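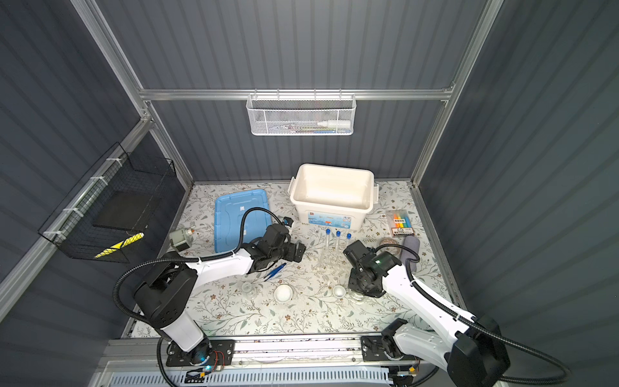

Harnemow Notes
January 28, 2022
From the software bench
4 min read
Home | Projects | Notes | Back issues | Subscribe

I promised in the October issue that I'd write up the planner rewrite once it stopped embarrassing me, so here goes (grab a cuppa).

The short version is that both arms now plan together. Up until the new year each one had its own planner and its own idea of the world, and a little arbiter process sat between them saying yes or no. Fine when the left arm stays left and the right arm stays right! Hopeless as soon as they both fancy something in the middle of the table, like a test tube. They'd each stop, wait politely, time out, replan the same path and do it again. I watched that for a whole afternoon before I gave up and started a new branch.

Storness, our scheduler, now treats the pair as one big robot with a shared set of joints. The search is heavier, obviously, and my first go took 2000 milliseconds a plan, so you could see the arms having a think between moves. Caching the collision checks for the stuff that never moves (the rails, the walls, the baskets hanging off them) got it down to 900, and seeding each search from the last good path got it to 200. I'm pretty chuffed with that one.

Perception is still the grumpy bit. Clear glass gives our depth data holes, and a beaker on a leafy patterned mat is about as unkind as it gets – the segmenter loves a leaf. I've stopped trusting depth for anything transparent and fit the shape from the colour image instead, with a known height for each item. The blue caps on the tubes are a gift, by the way. White dishes are easy enough, though two of different sizes side by side still get merged into one long blob if the lighting's flat. There's a ticket open for that and it has my name on it.

On the tooling side, the log viewer (Bermúdez, if you've been following along) can finally scrub both arms on one timeline. I've replayed 1160 old logs through the new planner with it and flagged the ones where the grippers come closer than I'd like. Most of those trace back to the cable conduit, which I'd modelled as a skinny cylinder when it's really a great floppy loop. It's a fat capsule chain now.

Next up is the merge into Urnasville, our main control repo. If you've got a branch that calls the old arbiter, please rebase before you ask me why it won't build!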